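# Our new bench-mate at Huvbridge

Hi all! Yeshi Worku here from the sorting side. Plenty of you have been asking what the arm is going to mean for us, so I'm putting up three pictures from the simulator along with my own two cents. We sort colored bars into kits for the Nallia line (by hand, until August anyway) and there are 16 of us on the bench across two shifts.
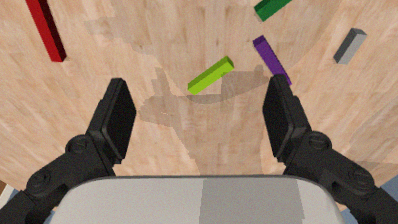
Picking was always the part that wore us out. Desta Moges has done it longer than any of us, and her wrists could tell you all about it — 600 kits on a good shift, and every bar turned by hand. What she looks at now is the awkward stuff. The lime bar and the purple one slant opposite ways, so she wants to know which way the fingers should turn before they go for either. That's her new job on Ejigu, our name for the arm, and she got a pay bump for it!

**Who does what now**

Fasil Negussie and I moved over to setup. We lay out the practice jobs on the screen, run them, and write down what went wrong in a plain old notebook. I was nervous about it (I'd never used the software before), but it took me a couple of weeks and a lot of coffee, and now I'd fight anyone who tried to take it off me.

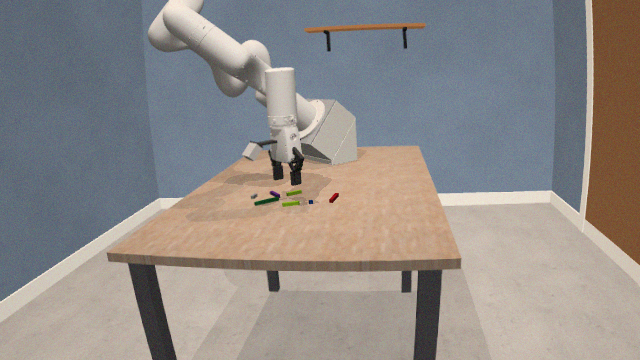

The notebook goes to Weronika Olszewski, who changes the settings and sends them back to us before lunch. She's good about asking first. When she wanted the runs sped up, Fasil said the people packing downstream would never keep pace, and she left the speed alone. I do miss the talking, though. Six of us side by side on the bench was loud and silly, and two people at a monitor is pretty quiet.
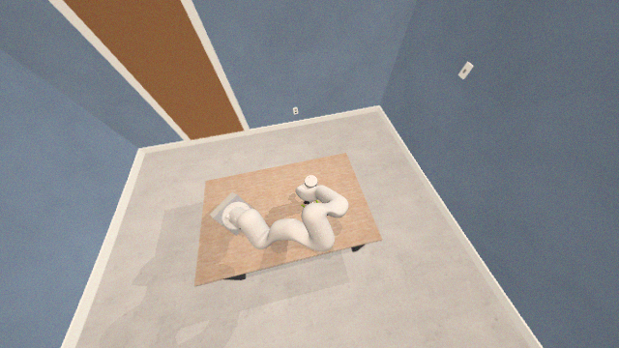
So we've started taking our morning break together again, 10:30, both shifts if you're in the building. Ibsa Demissie is taking names for the next round of setup training, and you don't need any computer background. Bring him your questions about hours too — he has the new rota and I don't.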